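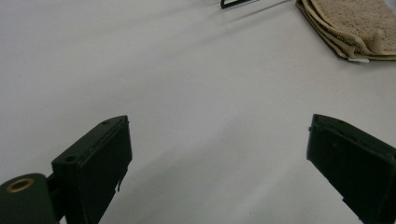
2 min read

Home | Ask | Topics | Sign in

Dull patches on a light gray desktop after cleaning
Posted 10/08/2024 by Drarkik

I have a pale gray desktop from Prosmont, bought in April. The surface is smooth with a factory clear coat. I wiped it with kitchen degreaser and now there are dull patches where my forearms rest. They show only under a lamp at a low angle. Is this residue or damage to the coat?

Grirnden
Test for residue first. Mix 2 drops of dish soap into 300 ml of warm water, wipe one patch, rinse with plain water and dry with a clean cloth. Degreaser often leaves a film if it was not rinsed. Repeat once. If the patch looks the same when dry, the coat itself has changed sheen and washing will not bring it back. Do not sand it. Even fine paper will leave a spot that looks different from the area next to it — and a thin coat can be cut through in seconds.

Ham
just use car wax. 15 minutes and buff it off. worked on mine

Grirnden
Wax will hide it for a while, but it can also stop a new coat from sticking. Do the soap test before that.

Related
Removing marker from a painted shelf
Is 700 mm deep enough for a desk?
Felt pads or rubber feet under a monitor stand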